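Verix Laundry Module
Task package for two-arm mobile platforms

Overview
Specifications
Support

The Verix Laundry Module is a software and calibration package that lets a two-arm robot load and unload a front-loading washing machine. It covers door handling, garment transfer and a limited set of control panel actions. It does not cover sorting, stain treatment or folding.

Buyers usually ask whether a robot can do the laundry yet. The short answer is that it can do parts of it, slowly, in a room that has been measured in advance. The module was written for sites where that is already useful, such as small guesthouses and care facilities with one machine and a steady supply of towels.

How the work is divided

Each cycle is split into three stages: approach, door and transfer. During approach, the platform parks in front of the washer and compares the door rim with a stored model. During the door stage, one arm works at the rim while the other is kept clear of the swing path. Transfer moves fabric in or out one grasp at a time. After each grasp the software checks the load on the wrist and tries again if the fingers closed on nothing.
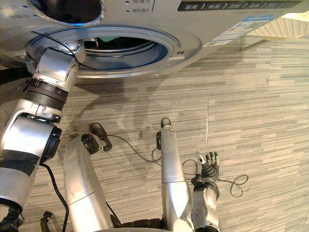
Photo: Silviu Pîrvu / Verix

Contact at the rim is the part of the job that took longest to tune. A front-loader door opening is round, smooth and set into a panel that flexes a little when pushed. The controller limits side force at the rim and backs off if the limit is passed. Small items remain the weak point. A single sock lying against the drum wall may need several attempts, and dark fabric in a dark drum is still missed more often than we would like.

Specifications

Supported washers: front-loading, free-standing, round door
Arms required: 2
Maximum grasp attempts before operator call: 3
Maximum weight per grasp, wet: 400 g
Clear floor in front of washer: 70 in
Floor surface: hard floor or low-pile carpet, level
Control panel actions: power, start, pause

Limits

Top-loading machines are not supported. Detergent has to be added by a person - the drawer is outside the current task set. Delicates, shoes and anything with long straps should be kept out of automated loads. Someone must be within call while the module is running.

Installation

Setup is handled by Mofokeng and takes one visit. The washer must be in its final position before the technician arrives, because moving it afterward means repeating the calibration. Panel button positions are taught by hand, so the language of the labels does not matter.

Questions about compatibility go to Huia Baxter in applications engineering. Please include the washer model number and a floor plan with dimensions. Requests received by noon on Wednesday are answered the same week.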